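How to Put On a Neighborhood Cooking Contest

If your block, church or sports club has been talking about a cook-off for years, this is your sign to go ahead and do it! I've helped run the one in Nostby since it was a few folding tables in a parking lot, and I still get giddy when the first burners go on.

Pick one dish

Choose a dish everybody already has an opinion about. Stew is great. So is rice, or chili, or anything with dumplings. When every team cooks the same thing the judges can compare plates fairly, and the crowd gets wonderfully loud about whose grandmother did it right. Write the rules on a single page: what teams bring, what you supply, when the pots have to come off the heat.

Set a time limit and stick to it

Give teams 2 hours from the starting whistle to plating. That's long enough for a proper stew and short enough that people stay to watch. Meat can be cut and marinated at home if it travels in a cooler with plenty of ice, but all the cooking happens on site. Call out the time every half hour, and every five minutes near the end (this is the best job of the day, fight for it).

Sort out the money early

We charge teams a small entry fee and sell tasting tickets to everyone else. Our first year we printed 100 tickets and ran out before lunch. Now we print 500, and the leftover ones go in a drawer for next time. Ask local shops for ingredients before you ask them for cash, as a grocer will often say yes to a sack of onions on the spot. Call the health department too, well ahead, and find out what permit you need for serving food to the public.
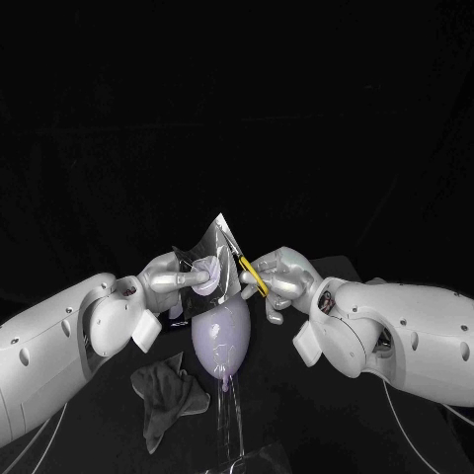

Ruawai wrote in after the last version of this page to say that the tickets are fine, but the tasting line is where things fall apart, and that their contest only ran smoothly once they opened 2 lines from opposite ends of the serving tables. We tried it and wow, what a difference. Do that!

Judging

Three judges is plenty. Have them score taste, texture and presentation separately, on paper, without talking to each other. Number the plates and keep team names out of it. Put out water and plain crackers, and serve small portions, especially if you have a lot of entries.

On the day

Get there while it's still quiet. Tables first, then shade, then handwashing stations, then burners, with a fire extinguisher near every row. Keep the cords taped down and the kids' area well away from the heat. Trash bags: bring double what you think you need.

Announce the winners while people are still eating, and take down next year's team sign-ups at the same table.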